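Plomadlow Multitracks

Dry and mixed recordings of small bands, for people who learn to mix and for people who write audio software.

Version and date

Second public version, released Tuesday, September 28, 2021. The first version had the same songs but wrong start times in several of the vocal files. If you have the first version on your disk, please delete it and download again. It is not possible to repair it with a script, as the offset is different from take to take.

What is inside

The collection has 70 songs. For 30 of them we also give a finished stereo mix, made in our control room at Stenham. The other songs have only the separate tracks and a rough balance, which was made quickly at the end of the session so the musicians could listen at home. Please do not use the rough balances as an example of good mixing. Some of them have the bass much too loud.

All files are WAV, 24 bit, 48 kHz. Every file of a song starts at the same point and has the same length, so you can drag the whole folder into your editor and everything will line up. Silence at the beginning was kept on purpose, and in many songs you will hear the count of the drummer.

Folder layout

songs/ – one folder per song, with the tracks inside
mixes/ – the finished stereo mixes
rough/ – the rough balances
notes/ – one text file per song, with microphones, positions and tempo
room/ – impulse responses of the live room and of the small booth

Names of the tracks begin with a two-digit number, then the instrument, then the microphone position. For example 03_snare_top and 04_snare_bottom. The number follows the order of the inputs on the desk on that day. It does not mean the same instrument in every song, so please read the instrument word and do not trust the number.

How the recordings were made

All songs were played live in one room, with the singer in the booth. Drums were placed at the end with the brick wall, guitar amplifiers were behind low screens. There is bleed in almost all tracks, and in the songs by Jillum there is a lot of it, since this band did not want to wear headphones. We left it as it was. No gate was used during recording. Light compression was used on the voice and on the bass, and the notes file says when.

The voice was recorded through the Evangelista preamp for the whole project. It is an old unit and its output level is stepped, so between two takes the voice can jump in level. We wrote the step in the notes where we remembered to do it.

Overdubs are marked with the letters od at the end of the file name. Most are tambourine, backing voices or a second guitar. No pitch correction was applied to any track, also not in the finished mixes.

The impulse responses

The folder room/ contains 232 short files. They were recorded in January, with the heating turned off, using a sine sweep and a pair of omni microphones. The position of the speaker and the microphones is written in room/positions.txt, in centimeters, measured from the corner by the door. The carpet was moved between the first set and the second set, so do not mix the two sets in one test.

Known problems

In four songs the floor tom microphone was in the wrong polarity. We did not flip it in the files, but the notes mention it.

One bass track has a buzz from the lighting, from the second verse until the end. There is a clean DI of the same take.

Tempo values are measured by ear with a tap. The bands played without click, and in longer songs the tempo goes up near the end.

The text files use Windows line endings.

Break room, Stenham

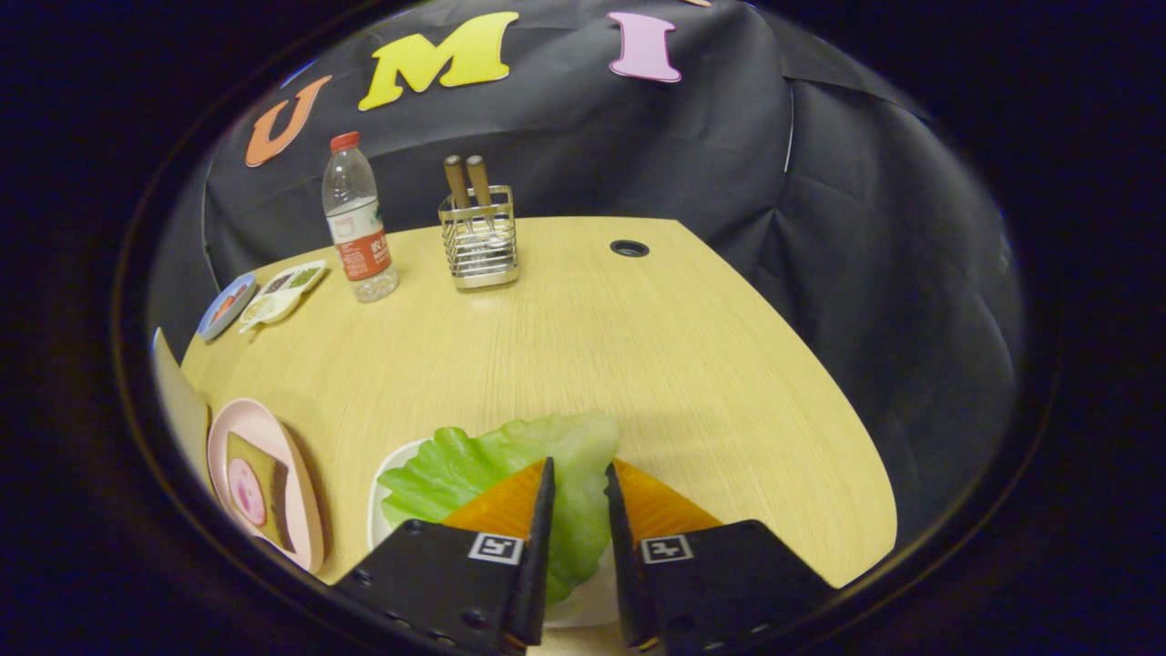 Lettuce with an orange slice on the white plate, layered cake on the pink one.

License and use

You may use the tracks for teaching, for practice and for research, without payment. You may publish your own mix if you write the name of the band and the name of this collection next to it. You may not sell the tracks, put them in a sample library, or use them as background music in advertising. If a band asked for a different rule, there is a file called LICENSE in the folder of that song, and this file is stronger than the text you read now.

For research papers, please cite the collection as "Plomadlow Multitracks, second version" and say which songs you used. Results are hard to compare when one group takes only the songs with finished mixes and another group takes all of them.

Reporting errors

Write the song folder, the file name and the time in minutes and seconds. A screenshot of the waveform is welcome but it is not necessary. Please check first that your editor did not change the sample rate when importing – most of the reports we got for the first version came from this.

Corrections go into CHANGES.txt, with the newest entry on top. Checksums for all files are in SHA256SUMS, in the main folder.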